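Flerkingate (novel)

Flerkingate is a novel by Marloes Baert, first published in Dutch and later in English in a translation by Hajnalka Bozsik. It is Baert's second novel and the first of her books to appear in English. The English edition was issued by Stestell, a small press that mainly publishes translated fiction.

Plot

The story is set in Flerkingate, a harbor town whose ferry service has been cut back to one sailing a week. Ilse, a retired schoolteacher, returns to clear out her late brother's house and finds a set of notebooks in which he recorded the comings and goings of his neighbors. The notebooks stop in January, several months before his death.

Ilse starts reading them aloud to her lodger, a young clerk named Modise, who recognizes some of the people described. As the two try to work out why the writing stopped, Ilse learns that her brother had been lending money to half the street. The last part of the book takes place on a single Sunday, when the ferry does not arrive and the people who owed him money gather at the house. The final notebook is never found.

Structure and style

The novel is divided into eight parts, each opening with a passage from the notebooks. These passages are written in the present tense and without names. The neighbors are called by their house numbers or by some item of clothing. The rest of the book is told in the past tense from Ilse's point of view, apart from two short chapters given to Modise.
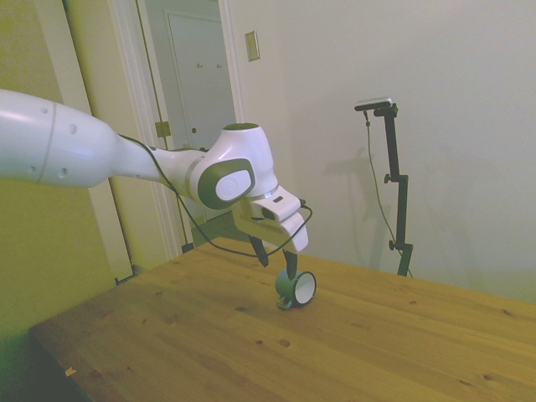 Baert uses little direct dialogue. Conversations are mostly reported by Ilse, who often corrects herself a page or two later. In an afterword to the English edition, Bozsik writes that the hardest part of the translation was keeping these corrections from looking like mistakes. She also left several dialect words for weather and tides untranslated, with no glossary.

Publication

Baert began the book as a short story called "The Lodger" and put it aside for several years before returning to it. The Dutch first edition had a print run of about 1000 copies. The English edition restored a chapter on the brother's school years that had been cut from the original at the proof stage.

Reception

Reviewing the English edition, Anil Annamalai praised the notebook passages but found the middle of the book slow, and thought the restored chapter added little. Zorica Hodžić took the opposite view of the chapter, calling it the only place where the brother is seen clearly. Both noted the abrupt ending.

Adaptation

A radio version in two episodes was written by Hafiz Nugroho. It leaves out the Modise chapters and moves the opening to the ferry dock.

See also

Dudico, Baert's first novel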